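Visit Report: Demera Coffee Cooperative Open Day

Members of the regional food trade office attended the open day at Demera in April.
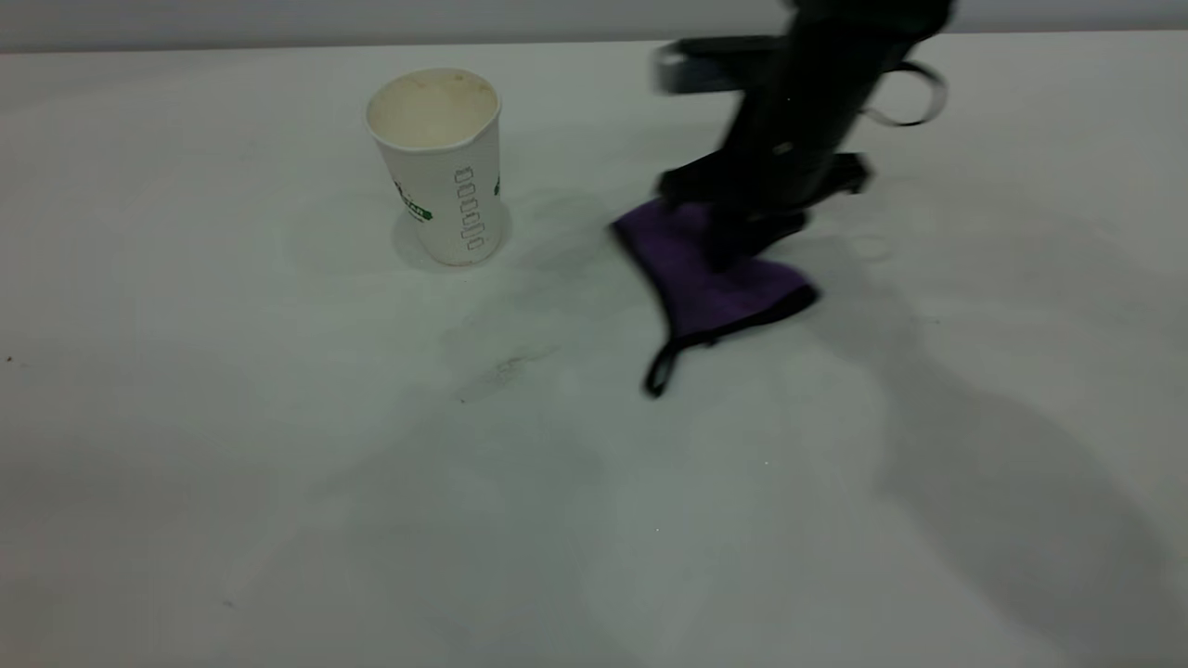 The program began at 9 a.m. with remarks from the plant manager, Hauwa Fashola, who outlined the cooperative's work with 142 growers. Visitors then toured the sorting floor and the two roasting rooms, the newer of which opened last fall. Anil Achari led a tasting of washed and natural lots and answered questions on storage and moisture control.

Discussion over lunch centered on freight costs — a concern shared by most of the smaller exporters present. The cooperative expects to ship roughly 200 sacks to Sekava before the summer.

The office thanks Demera for its hospitality. Requests for the tasting notes may be sent to Danish Hayat at the trade office.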